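Does a correction have to go where the mistake was?

Chaimae Sqalli

I do the newsletter for our neighborhood association, which is a grand way of saying I write most of it on Sunday nights with the TV on. In March I ran a piece on the bus route change and quoted a man from the bus company, Mahrous, saying the 15 would stop running after 8 p.m. He never said that. I had two pages of notes from two different calls and I mashed them together. It was the other guy, the one from the riders' group, and he was guessing!

So the quote is wrong and the fact is probably wrong too. I fixed the web version the same night I found out. I just changed the sentence and felt a lot better. Then a reader wrote in and said that was "stealth editing" and that I should be ashamed of myself. Well, I was already ashamed, but now I'm confused as well. We print 103 copies and leave most of them at the library and the laundromat, and those are long gone.

Do I have to run something in the next issue? On the front? The wrong bit was on the front. And do I name the man, or does that just tie his name to it all over again? My co-editor Brahim thinks one line at the bottom of page four is plenty and that I'm making a meal of it.

Ghizlane Helmy

Oh, I feel for you, I once gave a school board candidate the wrong husband. You do need to run it, and you need to put a note on the web version too. Your reader was rude but she has a point. If somebody read it on Monday and went back on Thursday, they'd think they had dreamed the first one. Put a line at the top or the bottom (I like the top for anything serious, and putting words in a man's mouth is serious) saying what was wrong and what's right.

For print, we have a corrections box on page two, always page two, same spot every issue. People get used to looking there. If you don't have a regular spot then I'd put it on the front this once, a small box, three or four sentences. Something like:

"Our March story on the bus route change quoted a Mahrous spokesman as saying evening service would end. He did not say that. The remark came from a member of a riders' group, who was giving his own view. We regret the mistake."

See, you don't have to name him. His job is enough for anybody who remembers the story. But call him first! Ask him if he wants his name in. Some people want it cleared in full and some want it to go away, and you won't know which kind he is until you ask. I'd also ask him point-blank what is happening with the late buses, so you can say that in the same box or run a proper follow-up.

Tell Brahim page four is where corrections go to die. We had some 80 people at our spring meeting and I asked who had ever read the back page of our own paper, and it was me and the woman who does the crossword.

Abdelkrim Ghoneim

just take the web one down, problem solved. its a newsletter not the new york times

Arnout Vandenberghe

Please don't take it down. I know it's tempting, and I did that once at the Kaven Courier when I was new, and then for a month I got e-mails asking what we were hiding. The page was saved in other places anyway, with the error in it and no note. Leave it up with the fix marked.

I agree with nearly everything Ghizlane wrote, though I'd leave out "we regret the mistake" and say "we apologize to him" if he was the one who got hurt by it. I also don't repeat the wrong quote word for word if I can help it. You say what it was about, and you say it wasn't his. If you print the bad quote again in a box with a border, half your readers will remember the quote and forget the box.

The other thing is your notes. I used to work the way you do, two calls on one pad, and I got burned the same way. Now I write the name and the time at the top of a fresh page before I pick up the phone, and I put initials in the margin next to anything in quote marks. It's dull and it takes ten seconds. When I read a quote back to somebody I only read them their own, never the whole story, and you'd be surprised how often they say "no, that was me talking about something else."
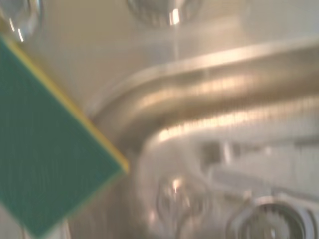
Plilteck Community Newsroom Club, Help Desk Pages

On the 15, I'd go look at the schedule yourself before you print anything. I wouldn't take it from either man now. If it isn't posted yet, say it isn't posted yet, that's a perfectly good sentence to put in a newspaper. And write back to your angry reader! Thank her and tell her which issue the box will be in. Mine turned into the best tipster I've got.

Print this page
E-mail this page

Related and recent
Can I quote from a public Facebook group?
How long do you keep your interview notes?
Juvetti layout program keeps eating my captions
Who gets a byline when two people wrote it?
Letters to the editor: do you fix the spelling?
My source wants to read the story first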